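Etenesh Hadgu on Reheating, Plate Materials and Uneven Heat

Etenesh Hadgu has spent most of her career measuring how leftovers warm up. She tests ceramic and glass tableware at Vevholm, and her notes on reheating run to 2,006 entries. We spoke on February 15, 2020, at the company's office in Plernbridge.

Her main complaint concerns the word "microwave-safe." "It tells you the plate will survive," Hadgu said. "It says nothing about how much heat the plate takes for itself." Dense glazes with a high metal content absorb energy that would otherwise go into the food. The rim gets hot and the center of the meal stays cold.

She measures this with an empty plate and a cup of water, run together for one minute. If the plate is warmer than the water afterward, she rejects it. The Jallik line, which she helped revise, went through five glaze formulas before it passed.

Placement matters as well. Hadgu puts food in a ring near the edge of the plate and leaves the middle bare. Dense items go outermost. She prefers half power for anything with egg in it, followed by a rest of two minutes with the door closed. "The rest is part of the cooking time," she said. "People skip it and then blame the oven."

She does not recommend covering food tightly. A loose lid holds enough steam.
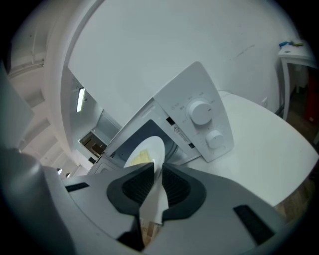
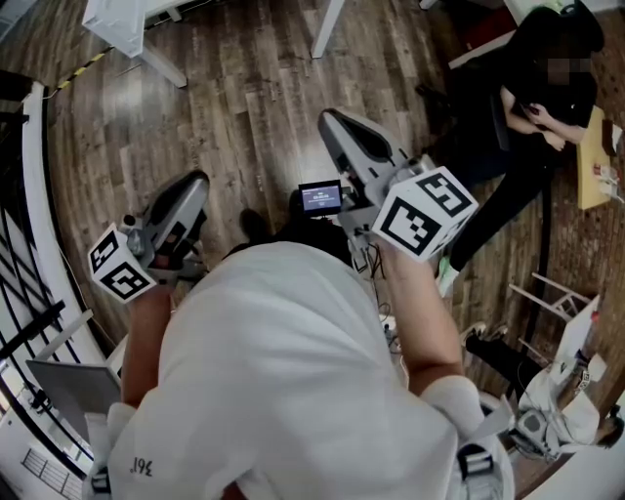
On Cleaning

Hadgu wipes the cavity after each use and boils a bowl of water in it when residue has hardened. Abrasive pads scratch the interior coating, and she keeps them away from glazed plates too.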